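Tandthorpe bench notes, February, 14.20
Tidying task, Lundus planner, config 8 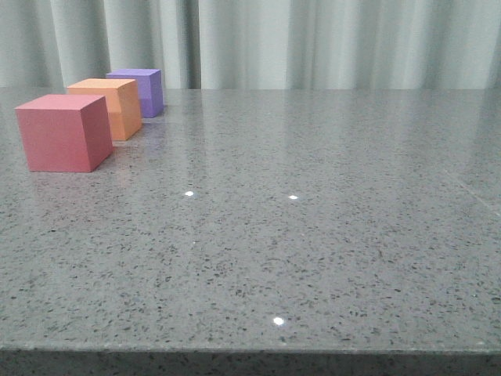
Question for this block is still whether Lundus can clear a kitchen worktop without someone standing over it. Simulation says yes after 3,767 episodes; I don't believe it yet. Depth is the weak part. The polished speckled stone reflects each cube's colour just below it, and the segmenter tends to add that patch to the object, worst on the orange one, which is partly hidden behind the red. Grasp height then comes out low.

Plan: 20 trials with the Thongdee filter on, same start layout, then 2 with it off as a check. Leave the lights alone between runs.

Wiping is parked until Grilturmont send the new force limits. Mugs after that. Cutlery not this year.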